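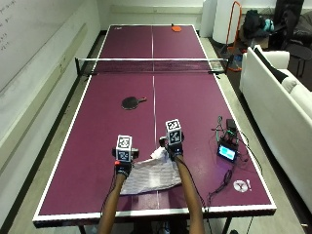

Ein Handtuch zusammenlegen kann jedes Kind, eine Maschine kann es noch lange nicht zuverlässig, meint Tsehay Beyene. Wer anderes verspricht, der soll es bitte eine Woche lang in einem normalen Haushalt zeigen.

Narnis teilt diese Vorsicht. Das Unternehmen hat heute den ersten Zwischenbericht zu seinem Projekt Sedlow veröffentlicht. Untersucht wird darin, welche Arbeiten in Haushalt und Werkstatt eine Maschine heute schon übernehmen kann und welche nicht.

Als Grundlage dienen 2236 Aufzeichnungen von menschlichen Handbewegungen, aufgenommen mit Sensorhandschuhen und Würfelmarkern auf dem Handrücken. Beim Falten von weichem Stoff gelangen dem Testsystem 54 von 100 Versuchen ohne Eingriff. Beim Einsortieren von festen Teilen in Kisten waren alle 100 Versuche erfolgreich.

"Der Unterschied hat uns in dieser Höhe überrascht", sagt Projektleiterin Lensa Woldemariam. "Stoff hat nach jedem Griff eine andere Form. Ein Mensch korrigiert das mit den Fingern, ohne darüber nachzudenken. Für den Haushalt möchten wir deshalb im Moment kein Datum nennen."

Für die Werkstatt ist die Planung konkreter. Mit dem Partner Stergiou ist ein Probebetrieb beim Sortieren vereinbart, für welchen Wondimu Gebru die technische Verantwortung trägt. Die Arbeiten zum Falten werden parallel fortgesetzt.

Der Zwischenbericht ist auf Anfrage kostenlos erhältlich.

Pressekontakt: Narnis, Yabsira Hailu
7. Mai 2020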